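Laditz opens second workshop building in Flonen and widens repair service

Flonen, September 18, 2021 – Laditz, the joinery and furniture repair firm, has opened a second building at its Flonen site. The extra space will be used for table and worktop repairs, storage of seasoned timber and a public counter where customers can bring in smaller items without an appointment.

The new building has a floor area of 624 square metres and stands next to the original workshop, with a covered loading bay between the two. Building work was carried out by the contractor Fragkou, which also replaced the roof of the older workshop and put in new drainage along the yard.

Laditz repaired 341 pieces of furniture in its last financial year. Dining tables and school desks made up the larger part of the work, followed by chairs and shop counters. Until now all of it passed through one building, and larger pieces often had to wait for floor space before work could start.

"We had people ringing to ask if we could take a table and we were telling them to try again in two months," said Melina Dimitriou, managing director of Laditz. "The bench space was the problem. We had the staff and we had the timber, but there was nowhere to put a three-metre table while the glue set."
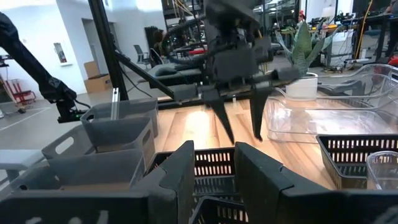

A light wooden tabletop at close range.

The repair service covers loose joints, split tops, worn edges and water marks. Tops can be sanded and refinished in oil, wax or lacquer. Customers receive a written quotation before any work begins, and the quotation is held for 80 days. Pieces that cannot be repaired at a sensible cost are returned, or taken in for their timber if the owner prefers.

Laditz will also begin selling its own maintenance oil under the name Sestix. The oil has been used in the workshop for several years and will be sold at the public counter in half-litre and one-litre tins. A version for outdoor furniture is planned for December.

The first large order to go through the new building is a contract for desks and reading tables from schools and libraries in the district. The work will be done in batches, so that no reading room has to close while its tables are away. Delivery and collection are included in the contract.

"Most of these tables have plenty of years left in them," said Renata Farías, head of the repair workshop. "The tops take the wear. If the frame is sound we clean it up, reglue what needs it and refinish the top, and it goes back into the same room."

The firm has taken on two bench joiners and an apprentice for the new building. A further apprentice place will be offered next year – details will be posted at the counter and on the Laditz website.

The public counter is open in the mornings. Larger items should be booked in by telephone, with measurements and, if possible, a note of the type of wood. Collection can be arranged within the district for a fixed charge.

About Laditz

Laditz is a joinery and furniture repair firm based in Flonen. It makes and repairs tables, desks, counters and seating for homes, schools and small businesses. The firm keeps a stock of 4000 boards of seasoned hardwood and softwood for repair work.

Press enquiries: Laditz press office, Flonen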